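Moving a church membership when the old parish has closed?
Posted in: Faith & Congregational Life

marshhen_684
Hi all, I hope somebody has been through this. My husband and I moved to Gandomcombe in July and we'd like to join the Lutheran church here (lovely people, very good pie). The pastor asked for a letter of transfer from our old congregation. Trouble is, our old congregation was in Prekitz and it closed! The building got sold and the phone number goes to a dentist now. I was baptized and confirmed there, so every bit of paper I ever had came from that one office. I've called the church in Pitonitz, the next town over, and left 4 messages with no reply. Do I have to start from scratch with the new member class? I don't mind going, I just don't want to be told I'm not confirmed when I am. Also, our daughter wants to be married in the spring and they're asking for her baptism certificate too, so it's getting a bit pressing.
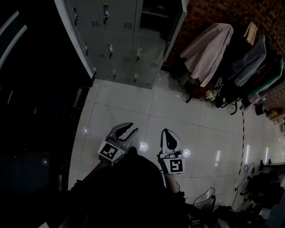
The lockers by the hall, Gandomcombe

pewcushion
You don't have to start over. Baptism is baptism, they can't un-count it. When a congregation closes, its registers usually go to the regional office or whatever archive the denomination uses, so call the regional office first and skip Pitonitz. Have these ready: full name at the time (maiden name for you!), date of birth, parents' names, and the rough year. Mine took 10 days and came as a plain letter with a stamp on it. My pastor was perfectly happy with that.
If they can't find the page, ask your new pastor about joining by affirmation of faith. Ours does it in the regular service, you stand up, answer a few things and then there's coffee. For your daughter, a signed statement from a godparent or anyone who was at the baptism is often accepted, but ask whoever is doing the wedding before you go chasing people.

oldhymnal_550
same thing happened to my mom. Her books ended up at the church in Friesen, of all places, because they had a fireproof safe. Might be worth a call, I think they took in a few of the small country parishes when those shut. Email is no good, they only look at it when the secretary is in. Try around 9 in the morning.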